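Hokov 天板用コート剤 半艶
エルステッド(Erstead)家具用品 取扱商品

商品カテゴリー:家具の手入れ > 天板・棚板 > 保護コート
メーカー:Hokov
輸入元:Arango
内容量:90ml(塗布用の布が1枚つきます)
艶:半艶のみ
色:乳白色、乾くと透明
在庫:あり

この商品について

メーカーの箱には「傷も輪じみも、もう気にならない」と大きく書いてあります。当店ではこの文句をそのまま載せるのをやめました。店で使ってみて、気になるものはやはり気になったからです。置いておく価値がない品とも思わないので、取り扱いは続けています。以下、店で確かめたことと、箱や説明書に書いてあるだけのことを、なるべく分けて書きます。

中身は水性の薄い保護剤です。塗装済みの天板の上に布でのばし、乾かして膜を作ります。膜といっても目で見てわかる厚みはありません。ニスの代わりを期待して買う方が毎年いらっしゃいますが、その用途ならニスを買ってください。値段もそのほうが安く済みます。

効くのは、水滴をしばらく放っておいたときと、指の脂が残りにくくなるところ。この二つは、塗った側と塗らない側を並べてみて、店の者がみな同じほうを選びました。効かないのは、熱い鍋、硬いものの引きずり傷、マニキュアの除光液です。箱の裏には小さな字で「耐熱性を保証するものではありません」とあり、表の大きな字とはずいぶん調子が違います。

輪じみのこと

問い合わせの大半は、コップや缶の底の丸い跡についてです。「塗れば消えますか」と聞かれます。消えません。すでについている跡の上に塗ると、跡を膜の下に閉じ込めることになり、あとから直すのがかえって面倒になります。

それに、跡だと思って持ち込まれた天板が、拭いたら何ともなかったということもあります。艶のある面は照明を丸く映します。淡い色の天板だと、映り込みと擦れは正面からではまず区別がつきません。部屋の明かりを消して、窓のほうから低い角度で見る。頭を動かして、丸も一緒に動けば映り込み、動かなければ跡です。道具も要らず、これで用が済む方には当店の商品は何も要りません。

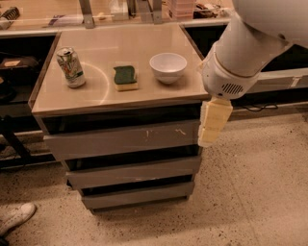

淡いベージュの天板。缶とスポンジのあいだの丸い線は、擦れとも映り込みともとれる。

白い輪は水分が塗膜に入ったもの、黒い輪は木地まで達したもの、というのが昔からの見分け方で、だいたいは合っています。ただし化粧シートやメラミンの天板には当てはまりません。そちらの輪は表面の汚れか擦れのどちらかで、汚れなら中性洗剤で落ち、擦れなら何を塗っても形は残ります。お手持ちの天板が何でできているのかわからない場合は、裏返すか、木口を見てください。木目が表から木口へつながっていなければ、無垢板である見込みは薄いです。

使い方

箱の説明は四行しかなく、肝心なところが抜けています。店で仕上げを担当しているラウィリ・マッキノン(Rawiri McKinnon)の手順を載せます。

天板の上のものを全部どける。端に寄せるだけにすると、寄せた先の境目に線が残ります。
中性洗剤を薄めた水で拭き、続けて水拭き、乾拭き。
一晩置く。箱には「乾いたらすぐ」とありますが、木の天板でこれをやると曇りました。
布に少しとり、板の長い方向へのばす。天板に直接たらさない。
塗り終えたら触らずに5時間。
白く残ったところがあれば、固く絞った布で軽く拭く。
二度塗りをするなら翌日に。

二度塗りの効果について、メーカーは「保護力が倍に」と言います。何を測って倍なのか、輸入元のArangoを通して尋ねましたが、返ってきたのは同じ文句の入ったカタログでした。店で試したかぎり、一度塗りと二度塗りの差は見てもわからず、触ってもわかりませんでした。初めて使う方には一度塗りで止めることをおすすめします。残った分は次の塗り直しに回せます。

掃除用のスポンジについて

塗った面に研磨粒子つきの不織布を使わないでください。台所用スポンジの硬い面がそれです。軟らかい面なら差し支えありません。洗剤を変えても膜がはがれたという相談のほとんどが、よく聞いてみると硬い面でこすった話でした。「軽くなら」とおっしゃる方もいますが、軽くても艶は落ちます。半艶の面だと、落ちたところが斜めの光で白っぽく見えます。

メラミンスポンジも同じです。水だけで汚れが落ちるというのは、細かく削っているという意味です。

どのくらいもつか

箱には「2000回の拭き取りに耐える」とあります。どんな布で、どのくらいの力で、乾拭きか水拭きか、説明はありません。機械で同じ場所を往復させた数字だとすれば、家の食卓とはあまり関係がないでしょう。食卓で先にだめになるのは、いつも同じ人が肘を置く場所と、いつも同じ器が置かれる場所です。全体が均等に減っていくわけではありません。

店のカウンターには八月に塗りました。毎日使う場所で、水をはじく様子が目に見えて鈍ってきたのは、レジの手前、財布や鍵を置かれるあたりからです。奥のほうはまだ変わりません。ですから「何か月もちます」という言い方を当店ではしないことにしています。水を一滴落として、丸いままでいるか、べたっと広がるかを見てください。広がるようになったら塗り直しどきです。

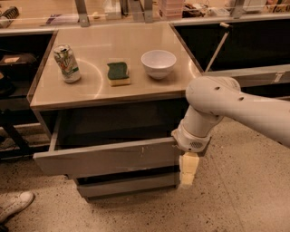
塗り直しのときに前の膜をはがす必要があるかどうかは、説明書の版によって書いてあることが違います。古い版では「専用リムーバーで除去」、今の版では「そのまま重ね塗り可」。輸入元のエンリケ・モタ(Henrique Mota)氏に電話で確かめたところ、中身の処方は変わっていないそうです。処方が同じなら、リムーバーはもともと要らなかったことになります。当店では専用リムーバーの取り扱いをやめました。重ね塗りの前は、洗剤拭きと水拭きで足りています。

使える天板、使えない天板

使えるもの
ウレタン塗装、ラッカー塗装の木の天板
化粧シート貼りの棚板、引き出し家具の天板
メラミン化粧板(ただし効果はごく小さい)

使えないもの
オイル仕上げ、蝋仕上げの木
無塗装の木
大理石などの石
ガラス(塗りむらが目立つだけです)
まな板、食品がじかに触れる面

メラミン化粧板に「ごく小さい」と書いたのは、もとの面が十分に丈夫だからです。メーカーの適合表では丸印がついています。塗れるという意味では確かに丸ですが、お金を出す甲斐があるかどうかは別の話で、当店ならメラミンには塗りません。引き出し家具の天板も、化粧シートの貼り込みが端まできれいに回っているなら、塗る前の姿のままで十分使えます。継ぎ目から水が入りそうなものには多少の意味があります。多少です。

引き出しの前板や側面に使いたいという方もいます。塗れますが、垂れます。寝かせて塗れないなら、おやめになったほうがいいと思います。前板の小さな擦り傷は、この品では隠れません。色のついた補修ペンか、塗り替えの領分です。

においと換気

水性なので刺激は弱めですが、無臭ではありません。箱の「無臭」は言いすぎです。塗っている間と乾くまでは窓を開けてください。引き出しや戸棚の中に塗った場合、においがしばらくこもります。衣類をしまう場所には向きません。

小さいお子さんのいるご家庭からは、なめても平気かとよく聞かれます。メーカーは「安全な成分」と言うだけで、成分の一覧は出していません。出していないものを、当店が平気ですと言うことはできません。

よく比べられる品

蜜蝋のワックス
オイル仕上げの木にはこちらです。塗装の上に塗ってもべたつくだけで、水への強さはほとんど変わりません。

透明の保護シート
傷を防ぐ力だけなら、シートのほうがはるかに上です。見た目と、角の浮きを我慢できるかどうか。夏場にシートの下へ水が回って、そのまま気づかないのがいちばん困る壊れ方で、修理の持ち込みにもこれが多いです。

コースター
飲み物の輪じみを防ぐ目的だけなら、これが一番効きます。当店にもありますが、よそで買っても、家にある厚紙でもかまいません。

ご購入の前に

試し塗りは天板の裏か、ふだん物の陰になる場所でお願いします。試した場所は翌日まで待ってから判断してください。乾きかけは誰が見てもきれいに見えます。

レデルトン(Redelton)の店頭には、半分だけ塗った板を置いてあります。どちらが塗った側かは書いていません。水差しと布もありますから、ご自分で落として拭いてみて、違いがわかったら買ってください。わからなければ、お宅の天板にもたぶん要りません。

返品は未開封に限り、5日以内に店頭へお持ちください。開封後は、中身が分離していた場合のみ交換いたします。振って混ざるものは分離に入りません。冬に冷えた物置へ置くと白い粒が出ることがあり、これは振っても戻りませんので、お買い上げ後の凍結については交換の対象外です。

水曜日は仕上げの作業日で、マッキノンは電話に出られません。天板の材質についてのご相談は、ほかの日にお願いします。お持ち込みのときは、天板の表と木口の写真があると話が早く進みます。

関連する品
Hokov 塗布用布(替え)
木部用補修ペン 淡色・灰色
中性洗剤 詰め替え

取り扱い終了
Hokov 専用リムーバー
Hokov 天板用コート剤 全艶(むらの苦情が多かったため)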